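Marsden's corner table gets its marble back
13/05/2026

I've walked past the back room at Marsden more times than I can count, and until this month I couldn't have told you there was a table in it. It used to vanish under mail, receipts, phone chargers and whatever anybody had in their hands when they came through the door. Well, it's back! The round black marble-patterned table with the thin white veins is the star of Komley's May tidy-up, which opened to neighbors this week and runs for 13 days.

The idea is pretty simple (my favorite kind). Each room that signs up picks one surface, clears it, and then puts back only what gets used on it. Marsden picked the round table, and I stopped by to see how it was going, mostly hoping for coffee. 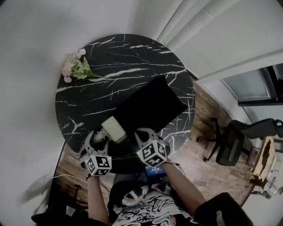

Flowers were the one thing everyone agreed on. The bouquet just lies on the tabletop, no vase, pale blossoms at one end and long green stems and leaves reaching across the dark marble, and I kept thinking I should go find some water for it. But it does look good there! Everything else has to earn its spot. A cup is allowed while somebody's drinking from it, a computer is allowed while somebody's working, and then off they go to the shelf in the hall.

Komley says 458 households and shared rooms have signed up so far, up from 400 last May, when the whole thing was kitchen counters only. Tables were added this year after a lot of begging from people like me, whose counters are fine and whose tables are a disgrace. The sign-up sheet is at the Lukorholm library, next to the returns slot, and it's free. You also get a paper bag for the stuff that doesn't have a home, and mine was full before lunch.

A dark shiny top like Marsden's is a tricky pick, if you ask me. I had one for years and it showed every crumb and every fingerprint. The handout suggests a barely damp cloth followed by a dry one, going in circles from the middle out, and I tried it on my own table (plain pine, very forgiving) and liked the result enough to do the bookshelf too.

What I noticed most in the room was how calm that corner feels with the plain white wall behind the table and the white pipes running up to the ceiling. I'd have been tempted to hang something. They've left it alone, and I think they're right.

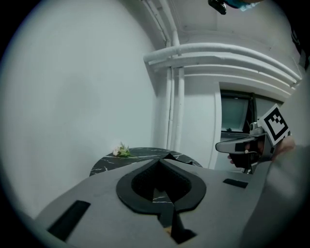

Jolico wrote in after my first note on the tidy-up to say that a round table is the hardest kind to keep clear, with no back edge to push things against, so the piles always start in the middle. Their own fix was a small tray that gets emptied every night before bed. I'm stealing that one.

Komley has printed 600 handouts, and the library still had a good stack when I left. Sign-ups stay open until the last day of the tidy-up.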